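Reverberação na sala nova: primeiras medições

Passei boa parte de julho a medir o tempo de reverberação da sala que alugamos no edifício Fornia. O método foi o da resposta impulsiva com varrimento sinusoidal, 3 posições de microfone e 2 de fonte, porta fechada e ventilação desligada. O ruído de fundo só desce a um valor aceitável depois das 22h.

O RT60 na banda de 500 Hz ficou em 1,8 s com a sala vazia de mobiliário. Para voz falada é demasiado. A 125 Hz o valor sobe ainda mais, e o decaimento não é linear: há uma quebra de declive que atribuo ao eco repetido entre as duas paredes longas, paralelas e sem tratamento.

A Sigita Sakalauskas refez os cálculos com a fórmula de Eyring e chegou a uma área de absorção em falta de 27 m² equivalentes. A fórmula de Sabine dava menos, mas assume um campo difuso que aqui não existe.

Pedimos orçamento à Nuttall para painéis de lã mineral. Vieram 1799 euros, sem montagem. A Jorkier propôs espuma, que descartei: abaixo de 250 Hz a absorção é quase nula.

O tecto é a superfície com maior área livre, e por isso a candidata óbvia. Os painéis suspensos com caixa de ar rendem mais nos graves do que colados. Falta confirmar a carga admissível dos pontos de fixação antes de encomendar.

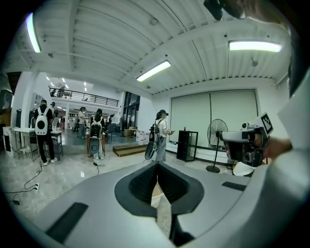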